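Reading the Instructions Last
Speaker notes, evening talk at the Rimdale adult learning center

Slide 1. Title

Wait until the people at the back have found a chair. Say good evening and thank the center for the room and the coffee.

I want to speak tonight about instructions. I mean the small papers which come in the box, the lines on the side of a package, the sheet that the landlord leaves in a drawer. I have translated such texts for many years, first for a heater company called Keskinen and later for anybody who asked me. It is not a glamorous kind of writing. But most adults read more of it in one year than they read poems.

Slide 2. The old household book

Show the scanned page. Read the first two lines slowly, the spelling is old.

The page is from a household book printed in 1816. It explains how to clean a copper kettle. Please notice that the writer begins with the warning and then gives the work in the order in which the hands will do it. There is no welcome, there is no "congratulations on your purchase." The reader has a dirty kettle and the writer respects this.

Do not stay long here. Last time I talked about copper for too many minutes and had to skip the slide about tenants.

Slide 3. When do we read?

Ask the room: when did you last read an instruction before you started? Let some people answer. Usually there is laughing.

In the Arkley apartments, where I helped with the new tenant folder, we asked people when they opened the old one. We received 141 answers. The most common answer was "when something was already wrong." A person in this situation is standing up. Perhaps the floor is getting water on it. He or she is holding the folder in one hand only and is looking for one sentence.

So the first rule is for the writer and not for the reader: write for a person who is standing.

Slide 4. The verb comes early

Compare the two sentences on the slide.

"In the event that the pilot light should be found to have been extinguished, the gas valve must first be closed."

"If the pilot light is out, close the gas valve first."

Both are correct English. I learned English at school from books that preferred sentences like the first one, and I was proud when I could build them. Then I had to translate one into Finnish at eleven in the evening, and I was less proud.

Explain that a late verb is harder for a person who reads in a second language. We keep all the nouns in the head and wait. If there are other second-language speakers in the room, ask if they feel the same. (At the spring talk a lady disagreed strongly with me, and it was the best part of the evening. Leave time for this.)

Slides 5 and 6. Things we use without a paper
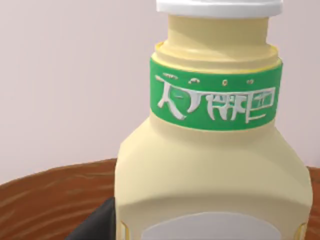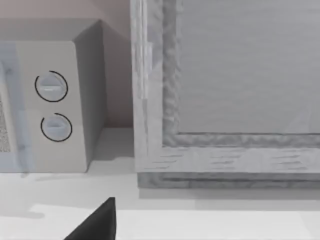

A bottle with a white cap, and a microwave oven with two round knobs.

Reading time for the full notes: 7 minutes

Ask: who has kept the booklet of their microwave? Then ask: who knows in which drawer it is? The second group is smaller, in my experience.

The point to make is that an object carries a part of its own instruction. We see a cap and our hand already has an opinion. We see a knob and we want to turn it. The written text should spend its words on what the hand cannot guess: how long, how much, what must never be mixed, what to do afterward. When I edit a text I take out "grasp the knob with your fingers," and I put in the number of minutes.

Slide 7. The Gakus rice cooker leaflet

This is my favorite bad example, and I use it with love. I own the rice cooker and it makes very good rice.

The leaflet has 24 warnings before the first instruction. Read numbers three, nine and sixteen aloud. Number nine says the same as number three, only with "kindly" added. Somewhere on the second page is the one warning that matters, about the steam opening, and it has the same small letters as all the others.

If a person asks whether the law requires so many warnings, say that I am not a lawyer. It is different from country to country. What I can say is that the order and the size of the letters are often a free choice.

Slide 8. Testing with one neighbor

Describe the test step by step, because people ask for it by email later:

Print the text. Give it to a neighbor who does not know the object. Sit beside them and keep your mouth closed. Make a mark in the margin each time their eyes go back up the page. Do not help, also when it is painful. Afterward, rewrite only the marked places.

I did this with the Arkley folder and the section about the trash room had nearly more marks than text. I had written "receptacle" in every paragraph. Now it says "bin."

Slide 9. Exercise in pairs

Give out the sheets, one for two persons. The task is to write how to make tea in the kitchen of this center, for somebody who arrives tomorrow. Five minutes. Walk around the room — do not correct grammar, only ask "what does my hand do now?"

After five minutes, two pairs read their texts. Choose one long and one short.

Slide 10. Questions

Have the book list ready on paper. Remind people to put the pencils back in the tin, and that the side door closes at nine.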